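03/04/2026
By Kelly Crabtree

Good news from the rare book room, and I've been dying to share it! The Nugroho prayer book is finally back on our shelves after 6 months at the bindery. It's a small thing, 151 leaves in brown calfskin (spine redone, old boards kept), and I got to turn the first few pages myself.
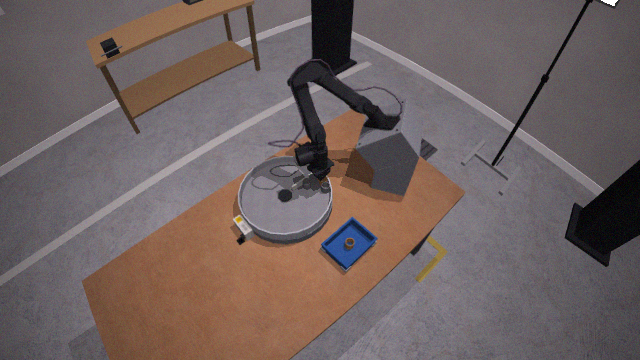
My favorite bit is the note inside the front cover, where an early owner grumbles about lending it to his cousin. Intan Ginting read it out loud and we all cracked up.

You can see it in the reading room through the end of the month, and Adi Ong is giving a short talk on the binding. 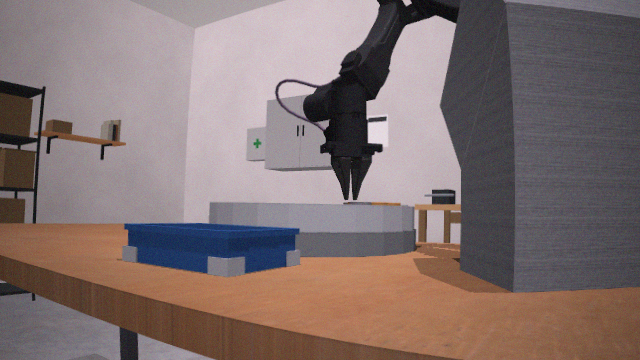 Also new this month

We've added 200 bookplates to the online catalog.

We use cookies to improve your visit. Accept | Settings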